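Chapter 7
Bed Linen and Other Large Flat Pieces

Large flat pieces take up more time in a household laundry than their number suggests. A shirt can be folded on a lap. A queen-size sheet cannot, and most of the trouble people have with sheets comes from working in too little space.

This chapter covers sorting, spreading, folding and shelving. Washing temperatures and stain treatment were dealt with in Chapter 5 and are mentioned again only where they affect the fold.

7.1 The Lirndale Laundry

Many of the examples come from the linen room at Lirndale, a guesthouse group with 34 beds. In its busiest August the room handled 3,084 pieces, and 517 of them had to be folded a second time before they would fit the shelves. Mawar Simanjuntak, who ran the room then, traced most of the refolding to two habits. Sheets were folded straight from the basket without being spread, and small items were left lying in them.

Her first change was to clear a section of floor. The tables were too narrow for anything wider than a twin sheet, and the overhang pulled the fabric out of line. A clean, smooth floor gave the staff room to walk all the way around a piece.

7.2 Terms Used in This Chapter

Spread: to open a piece fully and lay it on a flat surface, before any smoothing.

Smooth: to work creases outward from the middle with the flat of the hand.

Square up: to bring corners and edges into line so that the first fold is straight.

Strays: anything in or on the linen that does not belong to it, such as socks, washcloths, pens and remote controls.

7.3 Before the First Fold

Spread the sheet and pick up the strays. Put smaller cloths in their own pile, sorted by color if there are enough of them. Find the tags or the wide hem, and decide which edge will be the top. Then smooth. A sheet that has sat in a heap overnight will keep some of its wrinkles, and pulling hard at the corners only moves them – it may also stretch the hem.

Two people can square up a large sheet in less than a minute. One person should work along one side, then walk to the other. Exercise 7.1 at the end of the chapter asks you to try both ways with the same sheet and compare the results. 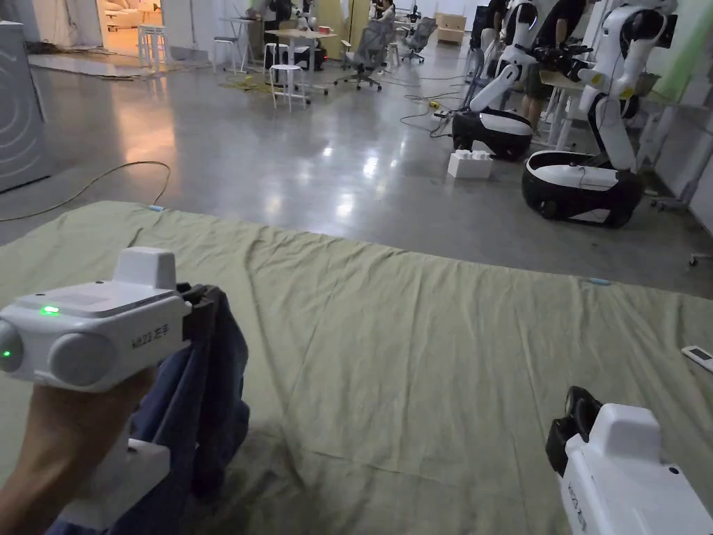 Does a sheet have to be ironed before it is folded?
Ironing is optional for everyday sheets. Smoothing by hand while the sheet is spread out is enough for most of them, though linen and heavy cotton look neater if they are pressed while slightly damp.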